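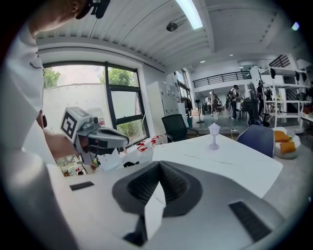 Chapter 7
Rock That Has Changed

Marble begins as limestone. Limestone forms on the sea floor from shells and lime mud, and it is often full of small holes and broken fossils. When it is buried deep in the crust, heat and pressure cause its grains to grow into one another, and the result is a hard, tightly locked rock made mostly of calcite. Clay, iron and carbon in the original mud do not disappear. They are squeezed and smeared into streaks, and these are what we call veins. The pattern is so familiar that people want it even on everyday furniture, and a white tabletop with thin gray lines like the one under the lidded goblet will make most of us think of marble, whatever it is made of. A pattern alone does not identify a rock. Geologists test it.

Two simple tests are used in the field. Calcite is soft enough to be scratched by a steel nail, and it fizzes when a drop of weak acid is placed on it. Quartzite, which can look much like marble, does neither. In this chapter you will use both tests on samples from the Dzene quarry and record the results in a table.

Metamorphic rocks are grouped by texture. Foliated rocks, such as slate and schist, have minerals lined up in layers. Nonfoliated rocks, such as marble and quartzite, do not. The Dzene marble lies in a belt 30 miles long between the towns of Nurnus and Predow. The highest outcrop, at 2,541 feet, is pure white. Lower down the stone is banded with gray, and near Predow it passes back into ordinary limestone with fossils still in it.

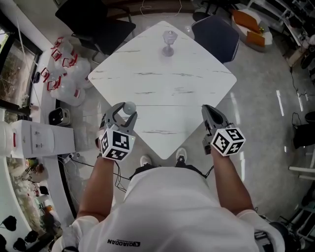 Color in marble depends on very small amounts of other minerals. Iron oxide gives pink and red, serpentine gives green, and graphite gives gray. White stone with gray streaks has always sold well, and its look is widely copied. The white table with the person in the T-shirt standing at its corner has streaks of this sort, and from directly above they are easy to compare with the map of the Jadasa quarry floor in Section 8. On that map the dark bands bend and double back - a sign that the rock flowed slowly while it was hot.

Before you read on, write down what you already know about these terms: calcite, foliation, parent rock, contact metamorphism, regional metamorphism. Leave space under each one. You will return to the list at the end of the chapter.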